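4.2 Recording sessions with the Valik kit

The Valik kit is sold by Paisan as a complete set for collecting manual demonstrations, and it is offered with a cloud service which sorts the recordings and returns them as training episodes. We rented the kit for our comparison and received it on July 12, 2024. Ingeborg Nägeli prepared the tasks and Ambros Auer checked the returned episodes against the raw video. The list of household tasks was the same one that we used for the Barneck system in Section 4.1.

For the group "small packages" we selected clear bags with snacks. Such bags are difficult for both of the products under review. The film is transparent, it reflects the light, and its shape changes with every touch. In Figure 3 both hands hold the top edge of one bag, and the dark contents lie at the bottom. The label is one of the few parts of the upper bag with a strong contrast against the wall, and the Valik software often placed its tracking point there – even when the task was defined by the position of the fingers. 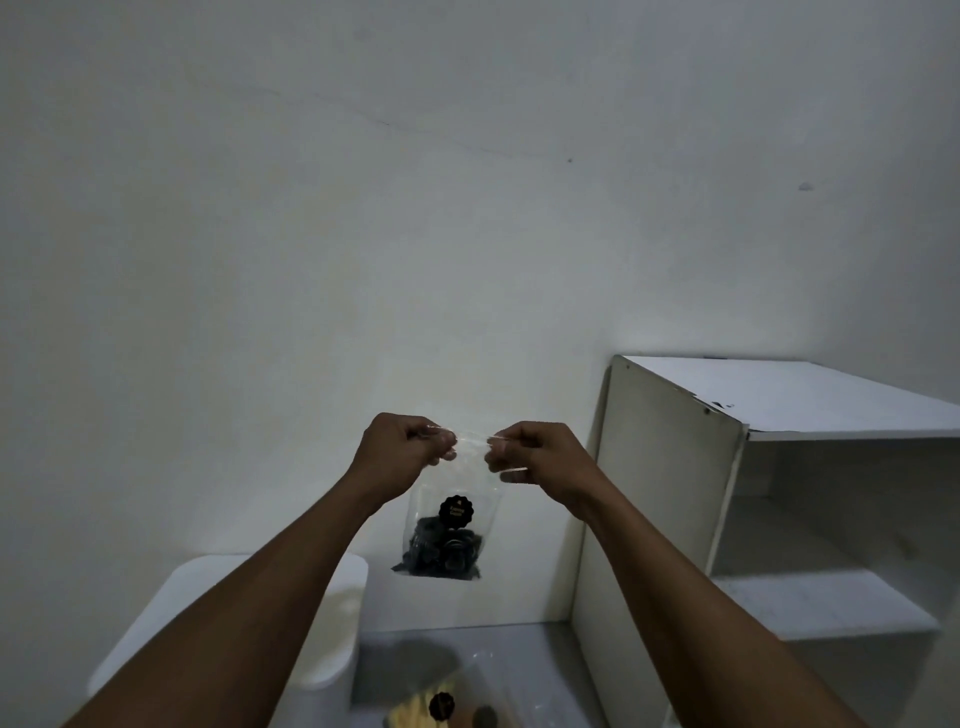

Figure 3. Two-handed grip on the top edge of a clear bag, head view.

In total 169 episodes of this group were recorded. The service accepted most of them without a remark, but the start and the end of the grip were not always marked well. When only one bag was near the hands, the mean error of the grip start was 90 ms. With several bags close together it became 299 ms, and in these episodes the software sometimes exchanged the left and the right object. An arrangement of this second type is given in Figure 4, where each hand grips its own bag at the tray and further bags stand beside it. All the labels are round and black, so the label alone cannot separate one bag from another. 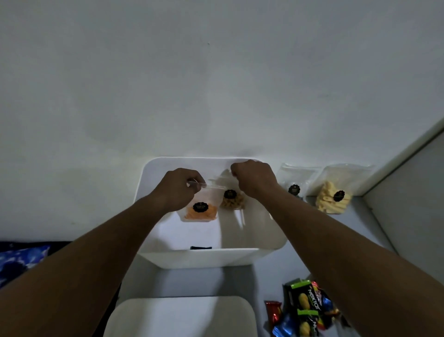 Figure 4. Each hand on a separate bag at the white tray; further bags and wrapped snacks to the right.

We reported the exchanged objects to Paisan, and in August a corrected version of the service was made available to us. We repeated the processing with the same raw video. The exchange of objects became less frequent, while the error of the grip start remained nearly the same. For users who need exact contact times we therefore recommend to correct these marks by hand, for which the editor of the kit is sufficient – although it can open only 2 episodes at once.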